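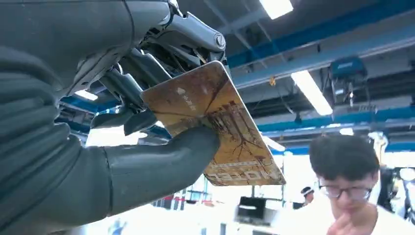
I've worked at the Gerkolico shop for 11 years, and for most of them my job was sorting returns. People send stuff back, somebody has to pick it up, turn it over, decide what shape it's in and put it in the right bin. I was good at it! I could tell you the condition of a thing before I'd set it down. So when management signed with Szewczyk and the robot hands started showing up on our floor, I had opinions, and I've still got them.

First, the hands are better than I wanted them to be. I figured they'd do boxes and leave us the fiddly things, flat things, cards, anything with a thin edge. Wrong. They're slow at it (painfully slow, some mornings), but they get there, and they don't complain about their wrists the way I do.

What I didn't see coming was how much standing around and thinking there'd be. My old day was 40 bins and a sore back. Now I'm watching a hand try a grip I'd never use and trying to work out why it went for that one. Folks from the Fullana warehouse came over in October to see how we do things, and I think they expected us to be bored. I'm more tired than I used to be. It's a head kind of tired, and you take it home with you. 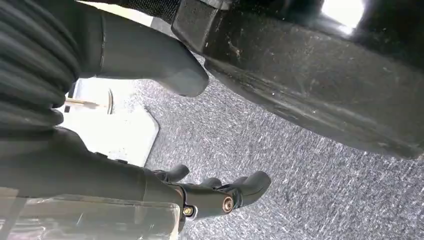
Down at carpet level, where the dust and the scuffs are.

The floor work is where I get stubborn. Big awkward things, hoses, scraps of plastic sheet, sticks, whatever's down there. I know how to get hold of all that because I've got 20 years of picking things up in me, counting the job before this one. And now that's what the company wants from me: show the machine, explain the machine, fix what the machine got wrong. Fine. But my pay grade still says sorter. If what I know is worth putting into a robot, it's worth putting on my paycheck too, and I've said so at two meetings now.

I'm not scared of the things, by the way. Some people on my shift are, and I don't think they're silly. When the Prusurside site put in its first arms they moved people to other jobs with one week's notice, and word like that gets around. We were told that won't happen here. I'd like it on paper.

My advice, if your place is next: ask early who does the teaching, what they get for it, and what their job is called afterward. Ask again when you get a vague answer. I waited way too long and I'm still catching up.

4 May 2018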